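Naveen Kanaujia
April 27, 2019

Equipment planning for the second arm station at Avstead. Thread, mostly numbers and things I got wrong in the first budget. 1/

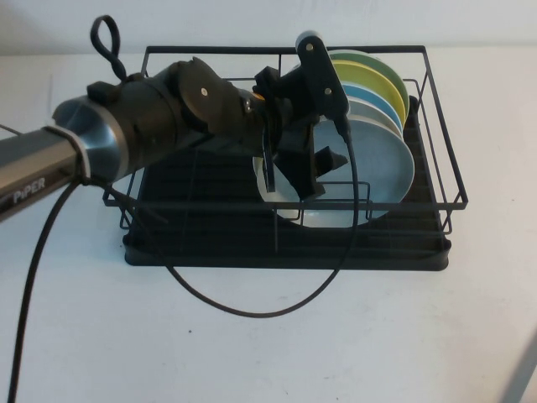
PiPER at the dish rack, gripper at the front plate.

2/ The quote for an arm is the easy line. My first budget had the arm, the gripper, a table and a contingency. The contingency was gone before the station ran a full shift of trials, and most of it went on parts costing less than lunch.

3/ Cable management first. Gripper cable has to have enough slack for full wrist rotation, and slack hangs. A loop below the wrist will find the rack, the plates or the table edge sooner or later. Budget for proper clips, sleeving and one spare gripper cable per arm. Zip ties are fine for week one.

4/ I now carry $200 per station for cable dressing. It was zero last year. Finance queried it. I sent them the invoice for the September downtime and they stopped querying it.

5/ Fingers. Stock parallel fingers will hold a plate rim, but the rim thickness and the gap between plates decide whether they can get in there at all. Measure your slot pitch before ordering. We ordered first and measured second.

6/ Custom finger pads from Jibrin: 30 business days quoted, 33 delivered. That's a decent vendor. Put the lead time in the schedule anyway, and order two sets. The second set costs a fraction of the first once the setup charge is paid.

7/ Consumables. Racks and plates are consumables. I'd put them under "fixtures", which our accounting system depreciates over several years. Moved them to operating. Buy racks from one production batch if you can, as wire spacing varies between batches and your taught positions will not.

8/ Buy plates in different colours. Same cost, and when you go back over the logs you can tell which one was being picked without squinting. Mixed sizes too, if the real job has mixed sizes. Ours does.

9/ Table. A matte white top was the right call for lighting. It does show every speck, so add wiping down to the start-of-shift list. Stiffness matters more than finish: we paid for a heavier frame on station two after watching the first one shift under fast moves.

10/ Mounting. Trustar wanted $2,000 for a machined base plate. We got a local shop to do it for less, then paid for the rework when the bolt pattern was out. Net saving was close to nothing and we lost the time. For station two I'm taking the Trustar plate.

11/ Software licences. Plutance charges per controller, not per arm. If you're planning to pair arms on one controller later, get that confirmed in writing before signing. The sales sheet and the contract did not agree, and the contract won.

12/ Spares held on the shelf per station: one gripper cable, one set of fingers, a bag of the small screws, one power supply. No spare arm. We costed a shared spare across both stations and it only made sense from the fourth station onward.

13/ Labour is the line everyone underestimates, me included. Teaching positions, re-teaching after the rack gets bumped, sorting out why a grasp that passed yesterday fails today. I had it at a third of hardware cost. Station two has it equal to hardware cost.

14/ Still open: whether to hard-fix the rack to the table or leave it free and locate it with a camera. Fixing it is cheaper. The camera is what the customer will eventually ask for. Pricing both this month.

15/ If you've run thin-rim pieces with a parallel gripper and have wear figures for the pads, I'd like to see them. Replies are open.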